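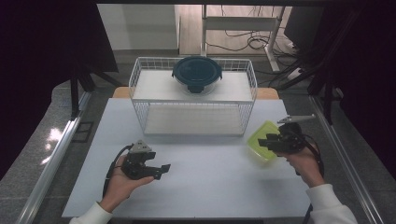 Subject: Re: [handheld-demos] Two-level placing, does the second hand help?

In reply to the message quoted at the bottom. Sorry it took me a while, I wanted the January numbers before answering.

Short answer: yes, it helps, but only if you keep the idle hand in the recording all the way through. We had been trimming each demonstration so that it began at the grasp. With food containers on the wire shelf that threw away the part where both grippers come in from the sides, and the policy then had no idea where to put the arm it wasn't using. On the robot it tended to leave the left gripper low and in front of the rack, and the right one would stop short.

What we changed:

Demonstrations now run from both hands off the board to both hands off the board again. No trimming at either end.

The left gripper stays open when it has nothing to do, and we ask people to hold it at much the same height as the right one. It looks awkward but people get used to it within a session.

The container that is already on the shelf moves between recordings. In the first set it was nearly always in the same spot and the model learned the spot.

We collected 2000 demonstrations at Umley with the new rules and trained on the same settings as before. Each policy then got 41 trials on the robot, placing a lidded container on the top shelf next to one that was already there. The trimmed data gave 14 good placements. The untrimmed data gave 30. A placement counted if the container stood flat and the other one had not been pushed off.

I would not read too much into the gap. We changed the trimming and the shelf layout together, so I can't tell you which did more. The Bedix people asked the same thing and we are running the split now.

Two things still go wrong. See-through plastic gives poor depth, and most of the remaining misses are height errors at the shelf edge. The lower level is also much worse than the top, and I left it out of the counts above.

I can put the trial sheet on the Troma share if anyone wants it.

McGrath lab, manipulation group

> We are recording with a pair of hand-held grippers
> and most of our tasks only need one of them. Is it
> worth having people hold the second one, or should we
> mask it out in training? Our shelf task is the worst
> case. Also, do you cut the approach off the start?
> We do at the moment, to save space.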